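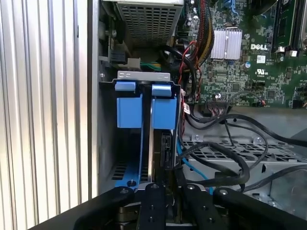 Inside a Dell tower, power supply up top and motherboard to the right.

I'd been meaning to talk to the woman who runs Plomis for ages. It's a two-room repair shop behind the bus station in Lakach, and if you've ever had a desktop die on you in this town you've probably stood at her counter. She gave me an hour on a slow afternoon and a stool with one short leg, and I got to ask her everything I wanted about keeping old computers going.

She started at 38, after the furniture plant in Ondrejka let her go. "I had a bit of severance and a brother-in-law with a garage," she told me. "I put up a card in the bakery window. The first week I got two calls, and one of them was for a toaster." (She fixed the toaster.)

I asked what people bring in most. Slow machines, she said, by a mile. "They come in and say it's finished, it's ten years old. So I ask what they do with it. Email, some photos, the grandkids on a video call. Well, that's not a lot to ask! Give it a solid-state drive and a bit more memory and they're happy."

Her starting price for a cleanup is $40, and she hasn't raised it in a long while. I told her that seemed low. She laughed and said her sister tells her the same thing every Christmas.

She keeps a paper ledger – green cover, ruled by hand – and she let me flip through it. Last year she wrote up 1,013 jobs, nearly 900 of them for people who had been in before. I wanted to know if she ever turns anyone away. "Sure. If the board is gone on a cheap laptop, I tell them. I don't like it, but I'm not going to charge somebody more than the thing is worth."

We got onto the subject of laptops then, and she had plenty to say. Glued batteries, memory you can't swap, screws that need a special bit. "A desktop, I take off the side and there it all is. My mother could change a drive in one of those, and she's scared of the microwave."

In July she ran her first Saturday class at the library in Iletitz, teaching people to open up their own machines and blow out the dust. She was sure she'd be talking to empty chairs. They had to bring more in from the children's section. One man came with a computer he'd bought in college and wouldn't let anybody else touch it the whole morning.

So will she do it again? "Once it gets cold. Everybody's outside now." She's also looking for someone to take the counter two days a week, and she'd like them to be patient with people on the phone. The screwdriver part, she says, she can teach.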